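The Slow Half of Folding a Towel

Software teams at small robotics companies spend most of their days on things that never make it into a demo. At Paiva, the company behind a control package called Ruto, a large share of this spring has gone to a single question: when a robot arm is holding a piece of cloth, how does the program know what it is holding?

Rigid objects are the easy case. A mug has one shape. If the planner knows where the mug is and which way it is turned, it knows everything it needs. Cloth has no fixed shape, and it changes whenever it is touched. A towel lifted by a corner looks different from the same towel lifted by its middle, and both look different again a second later.

"You can write down the position of a bottle with six numbers," says Filipa Teixeira, who leads the perception group. "For a towel you would need thousands, and most of them would be wrong by the time you finished writing."

Her group stopped trying to write them all down. Ruto keeps a short description of the cloth instead: where the visible edges are, where the gripper has hold of it, and which parts hang free. The planner works from that and nothing more. If an edge goes out of view, the program marks it as unknown and plans around the gap until it can be seen again.

The change came in March. Before that, the software guessed at hidden edges by comparing the current camera view with a library of simulated towels. The guesses were often good. When they were bad, though, they were bad in a way the planner could not detect, and the arm would set off toward a corner that was somewhere else.

Dede Yakubu wrote most of the new planner. He had come from warehouse automation, where the usual answer to uncertainty is to slow everything down. He tried that first. It made the folds a little better and the wait a lot longer, and the team dropped it after a week.

What they kept was a scheme that breaks a motion into short pieces. Each piece ends at a point where the arm can safely stop and look. If the new view agrees with the plan, the next piece starts with no visible pause. If it doesn't, the planner throws away what is left and begins again from where the arm is.

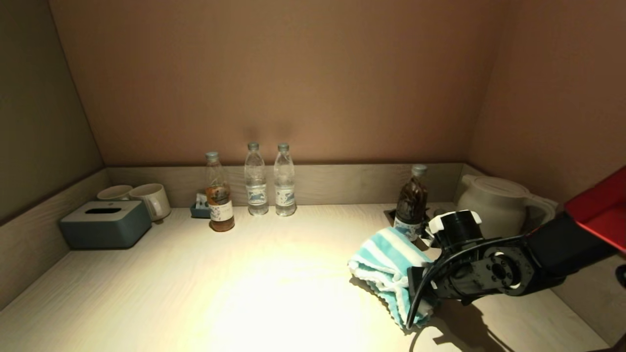 The other half of the problem is everything that isn't cloth. A towel in midair takes up far more room than the gripper holding it, and a planner that only checks the arm for collisions will happily drag a hanging corner through a row of bottles. Ruto treats the free part of the cloth as a soft volume that trails behind the grip point. The arm and its cable get hard limits, and the towel gets a penalty that grows as it nears anything that can tip over.

Setting that penalty was tedious work. Too low, and the towel brushed things. Too high, and the arm took long routes over the top of the workspace, or refused to move at all and reported that no path existed. Yakubu kept a log of every refusal. At its worst, before the penalty was reworked, the planner gave up on 40 tasks in one afternoon, and almost all of them were ones a person would have called simple.

Clear plastic is its own headache. Depth cameras often see straight through a water bottle and report the wall behind it. The team's fix was to stop relying on depth for anything the color camera had labeled as a bottle, and to fill in a plain upright cylinder where the label sat. It is crude. The cylinder is usually wider than the bottle, and in a narrow alcove that costs space the arm could use. Teixeira says she would take a fat cylinder over a missing one.

Shadows caused trouble for longer than anyone expected. Under a strong overhead lamp the arm casts a dark shape on the desk, and the edge finder would sometimes take that for the edge of the cloth. The current version predicts where the shadow should fall, given the arm's pose and the position of the light, and ignores strong edges in that area unless they also show up in depth. The position of the light has to be measured by hand each time the setup changes. There is an open ticket to automate it, and it has been open for a while.

None of this would be possible to tune without good records, and that part of the work belongs to Pornthip Mahawong. She built the tool the group calls Grillska, a replay program that lines up camera views, joint positions and planner decisions on a single timeline. An engineer can stop at any moment in a run, change a setting, and see what the planner would have chosen.

The tool began as something she wrote for herself over a few evenings. It now holds 767 runs, each one tagged by how it ended. New versions of the planner are tested against the full set overnight, and a version that does worse on any tag doesn't ship until someone has looked at why.

"People want one score," Mahawong says. "I give them 36 of them, one per tag, and they complain. Then they find the one that dropped."

Replay has limits that the team is open about. Once a changed planner picks a different motion, the recorded video no longer shows what would have happened to the cloth. Grillska can say that a decision was different. It can't say that it was better, so every promising change still has to go back to the real arm.

Derek Ellwood, who runs integration for customers, is the one who has to explain this to people waiting for a release. His first site is a small guest lodge operator in Floltthorpe that wants help with room turnover. He has told them the software will place and straighten towels before it folds them from a heap, and that the heap may take another year.

Ellwood's own list of requests is short. He wants error messages that a housekeeper can read. Until recently a failed plan produced a line of joint limits and a code. The new messages say which object is in the way and ask for it to be moved – plain enough, though Mirsad Kovačević, who maintains the interface, went through nine drafts of the wording with him.

Kovačević is now working on the stop behavior. When someone reaches into the workspace, the arm halts and keeps its grip, and the question is what it should do once the person has stepped back. Resuming the old plan is risky, as the cloth may have been moved. Starting over means letting go. For now the arm waits, takes a fresh look, and asks for a button press before it goes on. Ellwood would like to lose the button. Kovačević wants to see more runs first.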